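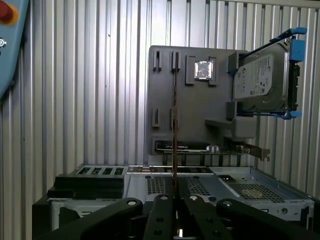

Checklist antes de pendurar - espelho grande da sala, casa Burna
Visto por: Nisreen Rizk, março

Buchas e parafusos: OK. Trocadas as de plástico, não seguravam nada
Parede: tijolo, furada sem problema. Passar detetor outra vez do lado do interruptor
Moldura (lixada com grão 220): OK, falta cera nos cantos
Arame atrás: NÃO. Desfiado numa ponta, pedir outro à Ludivine
Altura do furo: 89 cm acima do aparador, confirmdo
Escadote: pé esquerdo abana, não usar
Tomada por baixo: tapar antes de furar
Verniz e trapos: fora da sala, lata mal fechada!!
Volto às 16h para ver o arame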